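Le repassage des draps, vraiment ?

Je relance le sujet parce que samedi, chez ma belle-mère, on s'est encore engueulés là-dessus. Trois générations autour d'une table, un gratin qui refroidit, et la question : est-ce qu'on repasse les draps. Oui, non, jamais, toujours, seulement pour les invités.

Moi c'est non. Définitivement. Et je vais dire pourquoi, vite, j'ai un train.

D'abord le temps. J'ai chronométré une fois, une seule : 30 minutes pour une housse de couette deux places, taies comprises. Une demi-heure debout, le dos en vrac, à pousser un fer sur un truc où je vais me rouler dès le soir même. Et au réveil, plus rien. Tout froissé. C'est comme peigner le chat.

Ensuite l'argument de la « bonne tenue ». Alors là. Qui tient quoi ? Dans ma famille c'étaient les femmes qui repassaient et les hommes qui trouvaient que c'était bien repassé. Ma grand-mère avait une pile de draps dans l'armoire, pliés au carré, on n'avait pas le droit d'y toucher. Elle y passait ses dimanches. On appelait ça le soin. Moi j'appelle ça un deuxième boulot, pas payé, et sans retraite.
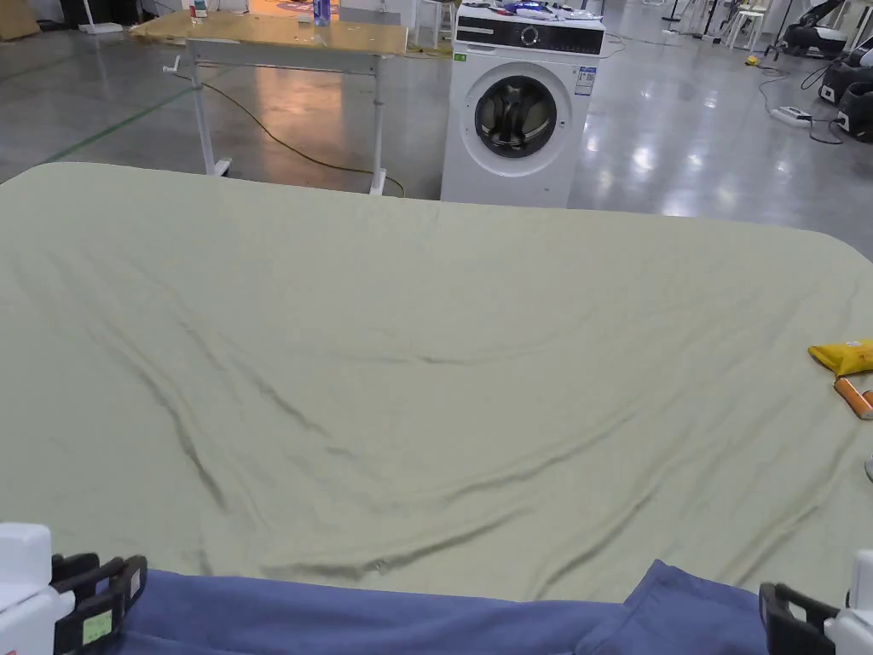 Irina Oprea m'a écrit que j'exagérais, qu'un drap repassé c'est un plaisir physique, la fraîcheur, le glissant, qu'elle le fait pour elle seule en écoutant la radio et que personne ne l'y oblige. Et que mon histoire de travail gratuit vaut aussi pour les confitures, que je continue pourtant à faire et à distribuer à tout le monde.

Bon. Touché pour les confitures.

Mais le plaisir, d'accord, quand on le choisit. Ce qui m'agace c'est la norme. Le petit regard de la belle-soeur sur la taie. Les pages « maison » des magazines, lits d'hôtel à perte de vue, pas un pli, pas un être humain non plus. On compare sa chambre du mardi matin à ça et forcémment on perd.

Et puis la facture. Fer à fond, vapeur, planche qui grince. Pour du coton qui n'a rien demandé. On secoue bien à la sortie de la machine, on étend droit, on tire un peu sur les coins et basta. Le corps fait le reste, 37 degrés, gratuit.

Repassez si ça vous chante. Repassez les torchons, les chaussettes, je m'en fiche. Mais ne venez pas inspecter mon lit. La prochaine fois je parle des gens qui lavent la vaiselle avant de la mettre au lave-vaisselle.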